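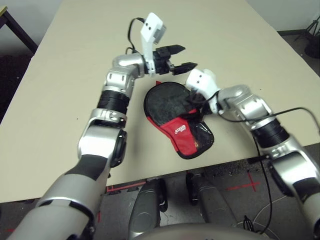

March 2021, notebook, bimanual cloth work

Picked up where I left off in February, with the mitt as the only object. Towels are parked until the planner stops producing grasps the left arm can't reach.

Goal for this week: get the two-arm regrasp running end to end from the Stunden planner without me stepping through states by hand. Pin with the right, bring the left in over the top edge, close, lift, release the right. Five states on paper. In the code there are eight, because the approach is split into a coarse move and a slow one, and the two release conditions turned out to need separate handling.

Morning

Rebased the Stunden branch onto main. Two conflicts, both in the contact manager. Dörte had renamed the hold flag from "pinned" to "anchored" and I had been using "pinned" for something slightly different (force above threshold, regardless of commanded state). Kept her name for the commanded state and added a second field for the measured one. They should never have been one boolean. Tests pass, apart from the one that has been skipped since before I joined.

Then ran the sequence in the simulator. The cloth model is too stiff to say much about the grasp, but it catches collisions between the arms and that was what I wanted. 96 start poses, mitt rotated and shifted within the reachable area of the tabletop. In 8 of them the planner gave up during the left approach. All 8 have the mitt turned so that the right forearm crosses the line the left arm wants to take. The planner treats the pinning arm as frozen from the fingertips up to the shoulder, so the only way past is over the top, and over the top runs into the wrist limit.

The right arm doesn't have to be frozen. Only its fingertips do. There is a spare joint to play with, so the elbow could swing out while the tip stays where it is. Wrote this up as an issue on the planner. Not fixing it today, it touches the null-space code and I don't want to be in there on a Friday.

Noon, on the hardware

Speed limit at the low setting for everything below.

First run: right arm came down on the mitt and reported contact early, well above the table. False trigger. The force estimate is noisy while the wrist is still decelerating, and the threshold is checked from the first cycle of the slow move. Added a blanking window at the start, 101 ms, which is longer than I'd like. I got the number by looking at the logs and picking the first cycle boundary after the noise dies down. It should be tied to the measured joint velocity instead.

Second run: contact fine, pinch fine. Left arm moved to the pre-grasp and stopped there, fingers open above the upper edge. It sat in that state until the timeout. The perception node had published an edge pose, but the state machine dropped it as stale. The stamp was 245 ms old and the limit is 200.

Spent most of an hour on that one. The segmentation itself is fast enough. The delay comes from Undance, which holds each mask until it has a depth frame with a matching time stamp, and the depth stream had fallen back to the lower rate after the restart. It does this silently. Set the rate explicitly in the launch file so it can't fall back, and made Undance print a warning when it waits for more than one frame.

Third run: went through to lift. The left fingers closed on the edge, the right arm released, and the mitt came up hanging from one corner. Good enough for the state machine. As a grasp it was poor, too close to the end of the edge, so any folding step after this would start from a bad place.

Fourth and fifth runs: same start pose, same result within a few millimeters. So it is repeatable, and the bad grasp point is a choice the software makes and not noise.

Segmentation

Looked at the masks from those runs offline. The network was trained on single-color cloth and it tends to split the mitt in two, black quilted part and red part, then keep the larger piece. When it keeps the black one, the "lower edge" it reports is really the color boundary in the middle of the mitt. That didn't hurt today because the left grasp goes for the upper edge, but the centroid is off, and the grasp ranking uses distance from the centroid. This would explain the preference for the corner.

The narrow red tab on the top edge also shows up as its own little blob in some of the masks. It gets filtered by area most of the time. When it survives, it pulls the edge fit toward itself.

Things to try, cheapest first:
merge neighboring segments when the depth is continuous across the boundary
rank grasps by distance to the ends of the edge and drop the centroid term
retrain with two-color items in the set (Teshome has some recordings from the kitchen task, need to ask about the labels)

Did the first one before leaving. Rough version, compares the median depth in a strip on each side of the boundary. On the recorded frames from today the mitt comes out as one piece, except where the gripper covers a good part of it. There the occluded area leaves a notch and the edge fit bends into the notch. We know where the gripper is from the kinematics, so the covered area can be masked as unknown and left out of the fit. Not done.

Calibration

Checked the head camera against both arms since we were seeing a sideways offset. Right side is fine. Left side has drifted since the February calibration, enough to see by eye when the fingers hover over a target. Reran the Brostska routine for the left arm only and saved the result next to the old one. The config still points to the old file. Don't switch it over until the right arm has been redone as well, mixing the two dates is how we lost a day last time.

Open

Elbow swing for the pinning arm, issue filed, not assigned.
Blanking window based on velocity.
Unknown mask for the gripper region.
Right arm calibration, then update the config.
The release check looks only at the left finger gap. With thin fabric the gap is nearly zero whether or not anything is held. The mitt is thick so it works here, it will fail on towels. Dörte suggested a small lift before releasing and watching the force on both wrists. That adds a ninth state. Fine with me.

Logs for all five runs are in the Stunden folder on the shared drive, second run included. Left the branch unmerged. If anyone uses the setup before I'm back, the launch file with the fixed depth rate is the one on my branch and not the one on main.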